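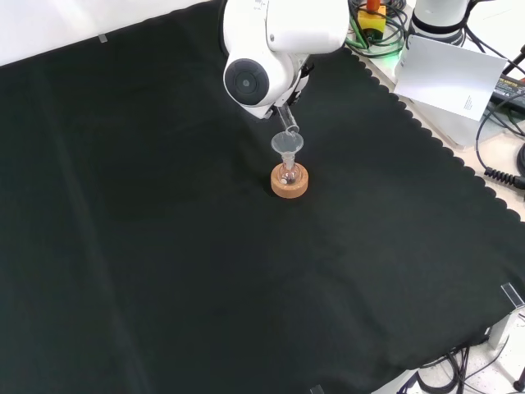

Abilio Ortuño wants to know why the pouring cell needs setting up again when all it does is tip a tube into a funnel. Fair question. Short thread.

The arm repeats its own moves very well. What drifts is everything else: the cloth creeps, the ring gets nudged, the funnel goes back in at a slightly different lean.

So each morning starts with the cloth. Pull it flat, check the edge against the tape marks. If the cloth is off, every taught point after it is off too.

Then the cork ring. Flask in, funnel in, and sight down the stem from two sides. I used to skip the second side. I stopped skipping it in December.

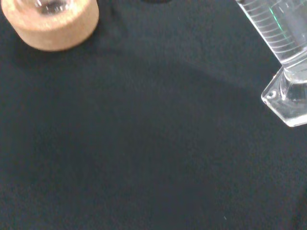

Glass that isn't part of the pour gets parked well away from the ring. The wrist needs room to roll, and the elbow swings wider than you'd think.

Next is the gripper. Wipe the pads with alcohol and let them dry. Close on an empty tube at 20 percent force and give it a light twist by hand. If it turns, the pads get swapped. Hermans pads last us longer than the Flitier ones did.

Last thing is the pour angle. We start at 73 degrees from upright and go over slowly from there. Run it dry first, then with water — never straight to the real stuff.

Whole routine is 33 minutes if nothing is wrong. Solange Amaral does it faster, but she also wrote the checklist.

Still to fix: cable on the Clonholm arm rubs at the second joint. New sleeve is on order from Stoleck.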